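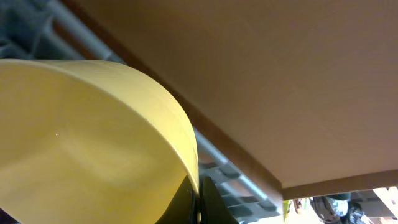

Final Report: Picking Up Kitchenware with a Wrist Camera

Robotics Project Course, Group Drikinari
Supervisor: Vinzenz Egger

1. Task

Our group had to program a robot arm to pick up household objects and set them down in a marked area. The course gave us the arm, a two-finger gripper and one small camera mounted at the wrist. We were not allowed to add a second camera or put markers on the objects. Group Akov had the same hardware but worked on opening drawers, and we shared the arm with them for the whole term.

2. Data

We recorded 434 demonstrations by moving the arm by hand with a leader arm. Each demonstration was saved with the camera video, the joint angles and the gripper opening. We threw out the ones where the object fell or where the operator stopped for a long time in the middle.

The object set had 12 items, mostly cups, bowls and small boxes. We changed the start position after every demonstration. In the first weeks we did not change it enough, and the early policy went to the same spot on the table no matter where the object was. We recorded most of the set again in May with a printed list of start positions.

3. Training

We trained one policy for all objects. Input was the wrist image and the joint angles, output was the next short sequence of arm motions. Training ran overnight on the lab computer. We tried three image sizes and kept the middle one. The largest was too slow to run on the arm and the smallest lost the rims of the cups.

4. Problems

The main problem was large objects. Once the gripper is close, a big curved surface can fill half the image or more, and the policy has very little left to tell it where it is. It often closed the fingers too early or pushed the object away. Adding more demonstrations of slow approaches helped with bowls. It did not help much with boxes.

Glare was the second problem. Shiny items looked different depending on the time of day, so we closed the blinds for all later recordings. This means we do not know how well the final policy works in daylight.

We also lost more than a week to a loose cable at the wrist. The video froze for short moments and we first looked for the error in our own code.

5. Results

The final policy handled cups well and bowls fairly well. Boxes stayed unreliable, and the tall one was never picked up without help.

6. Open points

The placing part still uses a fixed height, so it only works on one table. The start position list and the recording script are in the group folder under Plostport. The next group should check the wrist cable before recording anything.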